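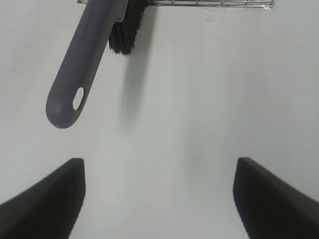 Week 4 handout: Recording demonstrations by hand and by remote

Notes prepared by Hafiz Sitompul for the practical stream. Bring a printed copy to the lab. The booking sheet is on the door, and sessions start at 9.30 am unless your group has arranged otherwise.

4.1 What we mean by a demonstration

A demonstration is one complete go at a task, done by a person through the robot, with everything written to disk as it happens. For us that means the wrist camera, the joint angles, the opening of the fingers, and the commands sent by the operator. One go is called an episode. A set of episodes of the same task is what you will train on in August.

The task for this block is the hanging brush. The brush starts on the wire rack with its handle pointing down. The arm comes in with the fingers open, closes on the handle, lifts the head clear of the rack and moves back to the park position. That is the whole task. Do not add a wipe or a shake at the end, even if it feels natural.

4.2 Two ways of showing

Hand guiding. You take hold of the arm just above the wrist and move it yourself while the motors carry the weight. The finger buttons are on the grey collar. It is quick to learn and you can feel contact directly. The drawbacks are that your hand can get into the camera view, and people tend to drag the arm along paths it would not follow well under its own control.

Remote control. You sit at the Ledesma station and move the small leader arm, and the large arm copies it. Your hands stay out of the picture. You get no feel for contact, so you have to judge it by eye, and most people close the fingers too early for the first few tries. Expect your first hour to go slowly.

Groups 1 to 3 start with hand guiding and swap after the break. The others do it the other way round.

4.3 Before you record

1. Log in to the Vandell recorder with your group name. Check that the free space shown is more than 147 GB.
2. Run the arm to park and zero the fingers.
3. Hang the brush by its head. The rounded end of the handle must be free to move.
4. Open the wrist view and look at it for a few seconds. Both fingertips should show in the lower part of the picture.
5. Do two practice runs with recording off.

4.4 Making the approach

Work from the wrist view as much as you can. The policy will only have that view and the joint readings to go on. If you look over at the real brush and steer by what you see there, you are using information the robot will never get. Operators who do this produce episodes that look fine on replay and train badly.

Come in with the fingers fully open. Line up the gap between the fingertips with the handle before you move forward. In the early part of the approach the handle may sit well off to one side, over one finger – correct this while you still have distance, with one steady sideways move. Small jerky corrections close to the handle are the most common fault in last year's set.

The handle has a hanging hole near the rounded end. Grip above it, on the full part of the bar.

Watch the bristles. They are dark, and so are the fingers. In some poses the two can run together in the picture, and a beginner can lose track of which edge is which. The handle is a lighter grey and is the better thing to follow.

Things look different close up. A long bar can fill the height of the view and go soft, and you lose the ends that told you where you were. Decide on your line before that point and hold it.

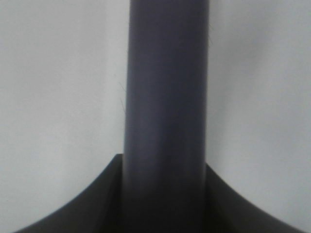 Figure 4.2. Close view from the wrist camera. The shaft is slightly out of focus and runs out of view at the top.

4.5 Pace and pauses

Move at a speed you could keep up all afternoon. The recorder is set to stop an episode at 800 frames, and a normal run should finish well before then. If you hit the limit, you are waiting too long somewhere, usually just before the grip.

Pauses matter more than people expect. If you stop for two seconds to think, the policy learns that stopping there is part of the job. Think first, then press record.

4.6 Keeping and discarding

Mark each episode straight after you finish it, while you remember it. Use one of these labels:

keep – task complete, no restart, park position reached
slip – handle gripped but lost
miss – fingers closed without the handle
void – anything else, including a knock to the rack

Slips and misses stay on the disk. Only void episodes get deleted, and a demonstrator does that, not the group.

The shared set from the Gresterside lab has 635 episodes marked keep. Yours will be added to it once checked. Each group owes 17 kept episodes by the end of the block, split between the two methods however you like, with at least five of each.

4.7 To hand in

One page for the group, covering:
which method gave you more kept episodes
one fault you found on replay, with the episode number
one change you would make to the starting set-up

Send it to the course mailbox before the week 5 lecture. Late pages go to your tutor directly.

Reading for next week: course notes, chapter 5, sections 1 and 2. Skip the part on force sensing for now.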